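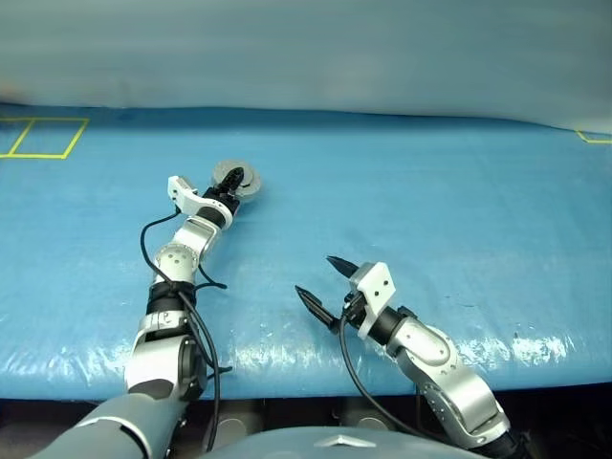
6. Setting up the table and checking the grippers

This section applies to the two-arm cell as supplied by Clumell. Carry it out after every change of table cover and at the start of each January service.

6.1 Press the stop button and wait for both arms to settle before reaching over the table.

6.2 Pull the plastic cover flat towards the front edge. Small creases do no harm. A fold under a taped zone must be taken out.

6.3 Check the yellow tape. Replace any strip that has lifted, following the old line.

6.4 Follow each gripper cable from the housing down to the base. It should hang in an open loop. Do not tie it to the forearm.

CAUTION: A cable that is too short will pull out of the housing when the arm reaches the back of the table.

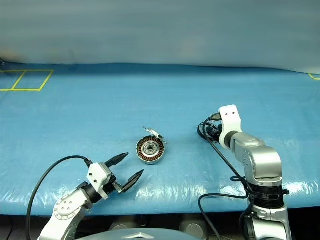 6.5 Lay one part flat near the middle of the table, clear of the tape, and stand back.

6.6 Release the stop button and run the Cladidex grip check at low speed. Test one arm at a time, with the other kept well clear of the part.

6.7 Repeat the check 3 times for each arm. If a finger touches the cover before it reaches the part, raise the table height setting by one step and start again from 6.5.

Note: Worn finger tips are replaced in pairs. Order kit 77 from Yüksel, Dreltville.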